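Studio news: the new Rollside site is live!

July 29, 2026

After nine months of sketches, workshops and far too many sticky notes, the new Rollside website went live last week, and we couldn't be happier with how it came up. Rollside makes wheeled storage for clinics, pharmacies and school sick bays, and its old site had grown one page at a time until there were 47 items in the main menu. Gerrit Vermeulen, who runs sales over there, told us he kept a printed map of it beside his phone so he could talk customers through to the right product.

So we started with the menu. Rianne Van Dijk sat in on a fortnight of customer calls and came back with a notebook full of the words people use when they ask for things (hardly anyone says "modular dispensing unit", but plenty say "the trolley with the lock"). Those words became the new headings. The home page now asks what sort of place you work in, and from there you get to a short range with prices, sizes and lead times all on the one screen.

Luuk Koster drew the interface, and his colour work deserves a mention all of its own. Each product family has its own tint, picked up in the buttons and the line drawings, and it all still passes contrast checks on a cheap tablet under fluorescent lights. We know, we tried it! The type is set larger than on the old site and the animated banner has gone. Bart Mertens rebuilt the catalogue behind it so that Rollside's own people can change a price or swap a drawing without ringing us, though we do hope they'll still ring for a chat.

My favourite bit is the quote builder. You drag drawers and shelves onto a trolley, the total updates as you go, and you can send the finished layout to a colleague as a plain link. Dirk Van Leeuwen had the first version running in 2 days and then spent the rest of the month making it behave on older phones. Nearly 100 layouts were saved in the first weekend, including one made up entirely of bottom drawers.
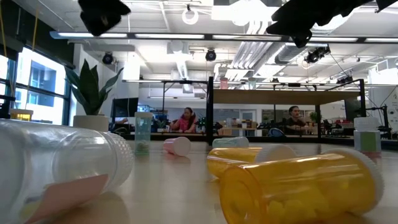
Bottles and pills on a wooden tabletop.

Next on the bench is a booking site for Zekeo, with first screens due to go up on the studio wall any day now. Luuk is also giving a lunchtime talk on icon drawing, so bring a sandwich and a pencil. If you'd like a walk through the Rollside project, including the menu versions we threw out, reply to this newsletter and Rianne will find you a time.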